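Rellwood Health Partnership > Viewpoints > Mental health and substance use

Search this site Enter keywords Go

One patient, one plan: the case for joined-up recovery housing

Wojciech Chmielewska
5/3/25

When a person completes a residential detoxification programme, the service that treated them records a successful discharge. What the record seldom shows is where that person slept the following night. In the Stendton district, 3,346 people were referred to drug and alcohol services last year, and 1,427 of them gave an address that was temporary, shared or unsafe. Our clinical provision has improved a good deal over the past decade. Our housing provision has not kept pace with it, and the gap between the two is where many recoveries fail.
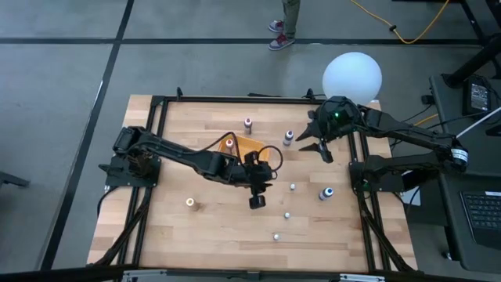

Recovery housing is still funded as though it were an optional extra to treatment. Grants are awarded for one year at a time, staff are engaged on short contracts, and residents are asked to plan a future in a building that may close in April. A stable home does for a resident what a rigid border does for a work surface: the black metal frame around a wooden tabletop holds the edges steady while the work is carried on in the middle. Counselling, medication and employment support all depend on that kind of steadiness, and it cannot be supplied by an annual bidding round.

The Rutkowska Trust has run a supported house in Stendton with 11 rooms for several years. It accepts residents who take prescribed medication for opioid dependence, a group that many houses continue to turn away. This policy deserves to be the ordinary one. To exclude a person for following medical advice is unjust – and it places them at greater risk of relapse at the very point when they have asked for help.

Objections are raised on grounds of cost, and they should be answered fairly. A supported place is expensive. So are repeated emergency admissions, and those costs fall on a different budget, where they attract less attention.
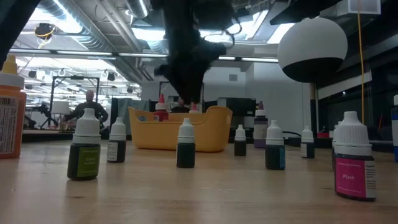 What commissioners should do

The proposed Wakari scheme would add 25 places across the district. It should be approved, with funding agreed for a minimum of three years. Commissioners should also require that every discharge plan names a confirmed address, and that houses receiving public money admit residents on prescribed treatment. Neither measure calls for new legislation. Both could be written into the contracts now under review, and I would urge members to raise them before the consultation closes.

Contact us | Copyright Rellwood Health Partnership | Back to top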